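Home » Take part » Volunteers wanted: sleep and word memory study

Kirnberg Memory Group - adults needed, July start

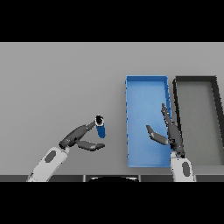
Do I need a good memory to take part?
Any memory will do. We want the usual mix, people who never lose a phone number and people who walk into the kitchen and forget why.

What it's for: we're looking at whether a short afternoon nap changes how well people hold on to word pairs they learned that morning. Half the group naps, half stays up and reads or chats. You don't get to choose, sorry, it's drawn at random.

Who we want
Aged 19 to 72. Fluent English, doesn't have to be your first language. Normal sight and hearing, glasses and hearing aids fine. Not on sleeping tablets, no night shifts in the month before. If you've been told you have a sleep disorder please say so when you write, we may still have a place for you in the later study.

What you do
Two visits. First one is the long one, 10 in the morning until mid afternoon, lunch included (tell us about allergies). Learn the pairs, a break, nap or no nap, then a test. Second visit is a week later, under an hour, same test plus a short questionaire about how you slept in between. No coffee or tea on the morning of the first visit - we know, we know. Decaf provided.

Between visits you keep a sleep diary. Paper, one line a day. Bring it back with you please, a lot went missing last time.

Payment
Vouchers for both visits, handed over at the end of the second. Bus fares paid back if you keep the ticket. You can stop whenever you like without saying why, and you still get the voucher for the visit you've done.

Places
249 in all, spread over the summer. Older age groups fill slowest so if you're over 60, or your mum or dad might be intrested, do pass this on. Mornings only for now, evening slots maybe in autumn.

Your answers are stored under a number and your name is kept seperately.

To sign up
Write to Amrit Fraser at the Kirnberg front desk, or ring and ask for the nap study. Give your age, a daytime phone number and any dates you can't do. Brock Ouellet does the bookings and will ring you back, usually after 4. If you took part in the Dollora word lists study you can't do this one, same words.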